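### 4.2 Dish handling with the Rostedent kit

We reviewed the Rostedent kit on a Franka Emika arm at a kitchen dishwasher. Fixed views and wrist views are both part of the kit's recording package. 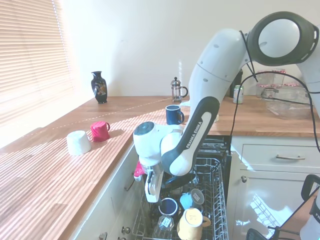
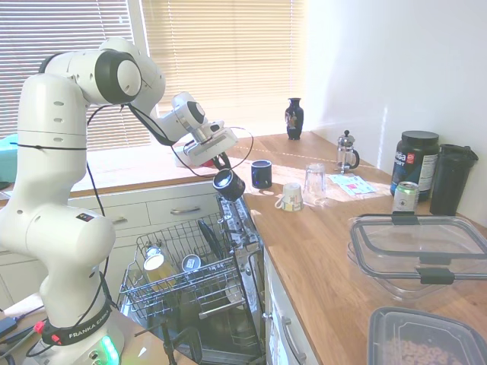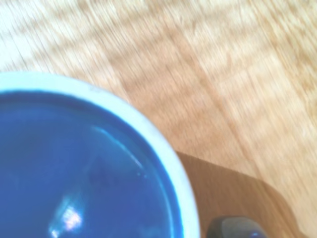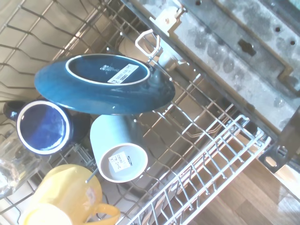 **Figure 3.** Kitchen work, from fixed and wrist cameras.

Setup followed the Beteo manual and took 155 minutes. Gamage and Adebisi then logged 273 trials over 2 days. Grasp settings were left at their defaults. Pricing and support terms are covered in Section 5.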